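Grabner, the Hand-Held Gripper: Build Gallery
Shared workshop, Evgate
Posted 03/08/2026

Welcome, and thank you for stopping by! Several of you have written to ask how the gripper is coming along, and I kept promising a proper page of it, so pull up a chair. Grabner started as a sketch on the back of a parts receipt in January and has since taken over one shelf at the Evgate workshop, then two, and (I will admit) a good part of my kitchen as well. The idea was simple enough. I wanted a gripper I could carry in my hand, point at ordinary household things and squeeze, so that I could learn how the fingers ought to behave before I ever bolted them to an arm. The arm is its own project, named Plosus, and it will get its own page when it can lift more than its own elbow.

I have spent 91 evenings on Grabner so far, which sounds like a great many until you take away the ones spent looking for a dropped screw. The linkages are black with brass-colored eyelets at the pivots, and I am fonder of those eyelets than a grown person should be. The earlier pivots were plain holes with a bolt through them, and they wore into little ovals within a couple of weeks – you could hear the whole thing rattle when you walked across the room with it. I went through 34 test prints of the arms to get the fit I wanted, and the bin by the printer still has most of them in it, if anybody needs drawer dividers.

Dish rack, left end. The rail runs down between the two finger pads, one on the outside and the broader one over the wire grid. A sloping rail is a nice, mean test for flat pads, and I would recommend it to anyone building something similar.
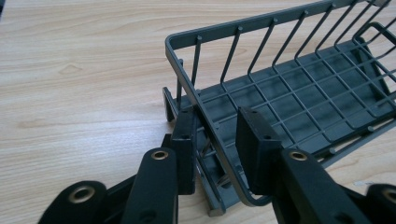

Roltport wrote in to say that flat pads will always want to skate on round wire, and that a shallow groove down the middle, lined with a strip of bicycle inner tube, would do more good than squeezing harder. I had been squeezing harder! So a grooved pair is next on the printer, and I will try it with the inner tube and also with the thin rubber sheet I already have, because I bought far too much of it and would like to feel clever about that. Roltport also asked whether the pads are swappable. They are, two screws each, though you do need small fingers or a great deal of patience to reach the lower one.

A few notes for those who like to follow along at home. I keep a log of every squeeze, good or bad, and it stands at 836 entries, with mugs and jar lids making up the bulk of it. Wire things came late to the list and I wish I had begun with them. They are springy, they have gaps in all the wrong places, and they show up a crooked pad right away.

Still to do: the grooved pads, a softer return spring, and a better handle, as the present one was shaped around my left hand and everyone else at the workshop complains about it. The drawings will go up on the Evgate shelf page once I have fixed the dimensions I wrote down in the wrong units. If you have built a gripper of your own, do write and tell me what you used for pads – I read everything, and I answer most of it, usually at too much length.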